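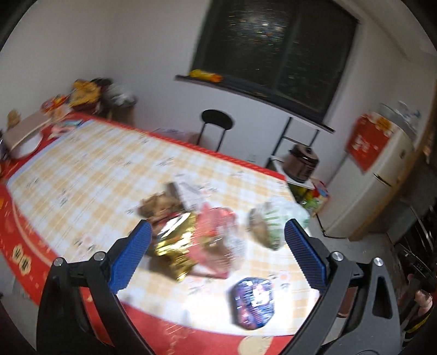
Every October we empty our kitchen cabinets before the winter shopping, and I make a page about it for my family who live far away. My mother taught me to do it in one afternoon, with everything brought to the table first and decided after. The table has the red cloth, and over it the white cover with yellow and light blue checks and the small pink flowers, which my sister Amber asks about in every letter. The shiny gold bag in the middle of the table was the first one I wanted to decide about, together with the pink and red bag that leans on it. I like these bags with a transparent part, so I can see what is inside without opening them.

Home | Gallery | Kitchen | Garden | Letters | Contact

The cabinets, October

Last updated: 2018-10-30

The rules of our house are simple. An open bag gets a clip and goes to the front of the shelf. A closed bag goes behind it, with the date turned to the door. If two bags have the same thing inside, we finish the older one before we open the other. Ruben does not agree with the last rule when it is about cookies.

For the bags I use clips from Stoder, the long ones. The short ones are cheaper, but they jump off when the foil is thick. I tried also to pour everything into glass jars, as Ans Nijs does in her kitchen, and it looked very beautiful for one week. Then I did not remember which flour was which, and I returned to the bags.

The checkered cover I wash separately from the red cloth. I made the mistake one time to wash them together, with an old napkin, and the napkin is now pink. Please use cool water, and iron from the back side.

Some of you asked for the list that hangs inside my cabinet door. It is only a sheet of paper with two columns, one for what we have and one for what we must buy. Ward wrote the first one and his handwriting is better than mine, so I keep his and make copies. If you want a copy, write to me and I will put it in the next envelope.

Back to Gallery | Next page | Top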